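Workbench notebook - 16 April 2018

Back on the Rultbridge timber hauler tonight, the 1/24 kit with the three-axle tractor and the long bunk trailer. I'd left it with the frame rails drying under a stack of magazines and they've come out straight, which I can't say for the last one. Checked them on the glass and there's no rock at all now. Very happy!

Started with the rear suspension. The instructions want the leaf springs on before the axles (step 12) and I went along with it, then found the axle stubs won't pass between the spring hangers without spreading them. So I popped one side off again, slid both axles through and reglued. Note for next time: springs on the left rail, axles in, then springs on the right. Omar Saliba had the same trouble with his and ended up filing the stubs down, but then his wheels wobbled.

Wheels: the kit ones are chromed to death. I stripped two in bleach as a test and the plastic underneath is a nice pale gray with much sharper lug nuts than I expected. The rest are in the jar now. Fished the first lot out after 15 minutes and there was still a bit of lacquer in the hand holes, so leave them longer and use the old toothbrush.

Paint. I tried the Cluneo red over gray primer and over pink primer, on two spoons. Over gray it goes brick colored and sad. Over pink it's the red I remember from the trucks that used to come down past my uncle's yard, so pink it is, and I need another can because I'm nearly out. Cab shell, sleeper, and both fuel tank straps get the red, frame gets the dark brown I mixed for the flatbed (still good in its jar, just needs a stir). 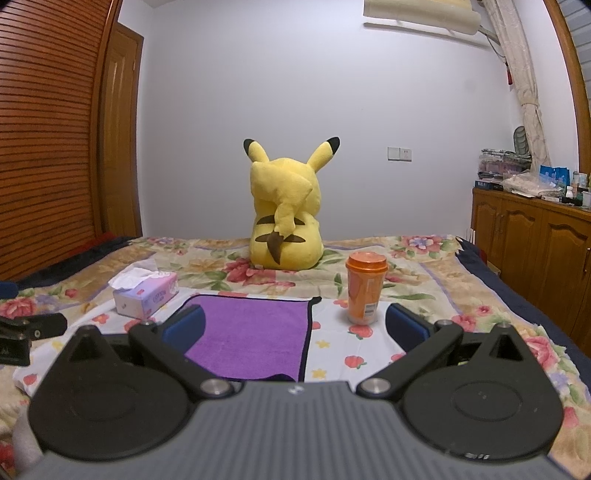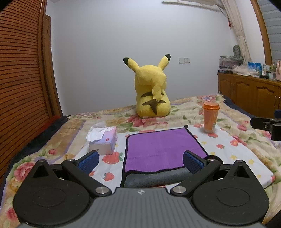

Pikachu on the flowered bedding, seen from behind in both.

Decals are the part I'm dreading. The sheet in my box has gone yellow and the backing film cracked as soon as I put a test piece in water - a little pinstripe I didn't need, thank goodness. I've scanned the whole sheet at high resolution before doing anything else with it, plus the box art and the instruction booklet. The door lettering for the logging outfit is "Sultent" in a curved script with a shadow behind it, and I think I can redraw that. The unit number on the bumper is 2275 and I've got loose numerals that are close enough. If anybody in the club has a cleaner copy of the sheet, please shout, because my scan of the lower corner is pretty rough where the film had lifted.

Tried taping the leftover bits of the sheet to the window to bleach the yellow out. People swear by it. I'll give it until the end of April and see.

The engine went together faster than I thought it would. The block halves needed a swipe of filler on the seam under the oil pan, where it won't be seen, and the fan is much too thick so I scraped the blades from behind with a curved knife. Fuel lines are black wire out of a dead telephone cord. I haven't decided about the air lines behind the cab. The coiled ones look great, I wound them round a drill bit and dropped them in hot water, but the red one keeps wanting to unwind and I may just do the blue and see if I get bored before I get to the others.

Trailer: not touched, apart from finding that one bunk stake is missing from the tree. Will cut one from strip. The Fung tie-down chain came in the mail and it's a shade heavy for the scale, but laid over a couple of twigs it looked fine to me. Twigs are from the hedge, baked low in the oven to dry them out. The bark stayed on most of them and the ones that peeled can go in the middle of the load.

To do:
Rinse wheels, brush out hand holes
Buy pink primer and red
Fill the sink mark on the cab roof, left side
Drill out the exhaust tips
Ask Omar which glue he used on his windshield, mine fogged last time
Cut new bunk stake
Redraw the door script, print a paper test before wasting decal film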